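Unit 2: Setting Out Your Materials
Drawing and Mixed Media, Zondolik Evening Classes
Handout by Mandla Mahlangu

Welcome back! Last time we spent the whole session on line, and your contour drawings were a joy to look at (the tangled extension cords especially). For this unit we slow down and look at composition, meaning how the things in a picture sit next to each other and what happens in the gaps between them. I love this topic. Once you start noticing gaps you'll see them on bus seats, on supper plates, everywhere.

Key words

Positive space: the things themselves. A cup, a shoe, a pear.
Negative space: everything that isn't the thing. The triangle of air inside a cup handle counts, and so does the wall behind it.
Ground: the surface your objects rest on. It has a color and a value of its own, and beginners nearly always leave it until last.
Anchor: the shape your eye lands on first and keeps going back to.

Why the ground matters

White paper is a bright ground, so every mark you make on it can only go darker. A mid-toned ground lets you push both ways, darker with charcoal and lighter with chalk. Painters have worked on toned grounds for centuries, and it still feels like a magic trick the first time you touch a bit of white onto brown and a highlight jumps out at you! Try it with a cheap roll of wrapping paper before you spend money on the fancy stuff.

Color behaves differently too. Brown is mostly a dull orange, and blue sits across from orange on the color wheel, so a blue shape on a brown ground looks bluer than it would on gray. Put a yellow shape in the same spot and it goes quiet.

Exercise A: Gaps first

Pick three objects from the shelf and set them close together. Draw only the spaces between and around them, no outlines of the objects allowed. Set a timer for 17 minutes. Your drawing will look odd for the first half, so keep going.

Exercise B: One anchor, many small things

Put one large, plain shape down and scatter small items around it. Move the small ones until your eye can travel around the whole group without getting stuck. Make 2 thumbnail sketches, one with the anchor in the middle and one with it well off to the side, and write a line under each about which feels calmer. A bright tray on a covered table makes a good anchor. 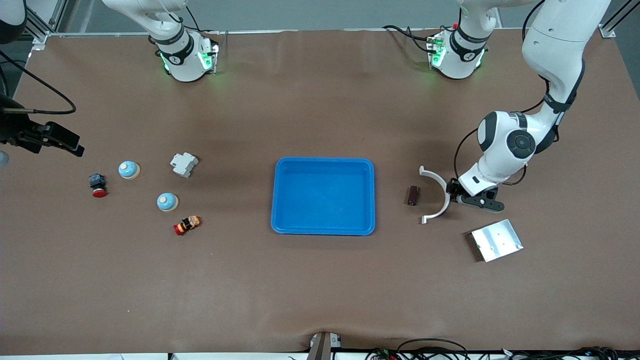
Exercise C: Crop it

Cut two L-shaped pieces of card and slide them over your favorite thumbnail. Try a tall crop, then a square one. Trace the crop you like best and shade it in three values only: dark, middle, light.

For next time

Read page 37 of the Oosthuizen reader, the short piece on still life. Bring one finished crop from Exercise C, a white chalk pencil and a kneaded eraser. The December display in Flornumville has room for everyone, so please sign your work on the back.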